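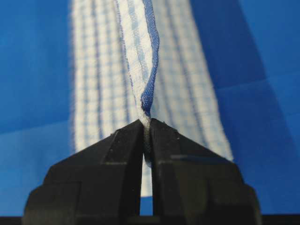 Kitchen towels should never see fabric softener, my neighbor in Gronitz told me over the fence, and if I kept using it I deserved every streaky wine glass I got. I'd only asked if she had a spare clothespin!

She was right, though, and that little telling-off sent me down a hole I still haven't climbed out of. I used to buy whatever was stacked by the register (usually with a rooster on it) and wonder why my plates came out of the towel wetter than they went in. Softener leaves a coating on the cotton, so the water just skates around. I quit on a Friday, ran everything through a hot wash with a splash of vinegar, and by the third wash my sad old towels were drinking up puddles again.

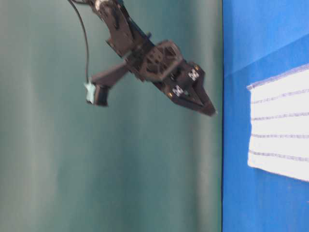 White with gray stripes, a kitchen classic.

Then I got picky. A shop called Litunus in Tovness sells towels by weave, which I didn't know was a thing people did, and I stood there for most of a lunch hour rubbing corners between my fingers. Terry is great for hands and spills but sheds all over glass. Flat weave feels like nothing much in the store, kind of stiff and papery, and then it gets better every single time you wash it. I came home with 3 flat ones and 2 waffles, and the waffles have already been demoted to
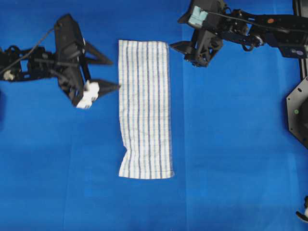
wiping down the stove, poor things. They hold plenty of water but they shrink like crazy, and mine went from dish size to pot holder size before December. The flat ones I dry on the line, snap once and fold in thirds while there's still a little damp in them. No iron. My grandmother would faint.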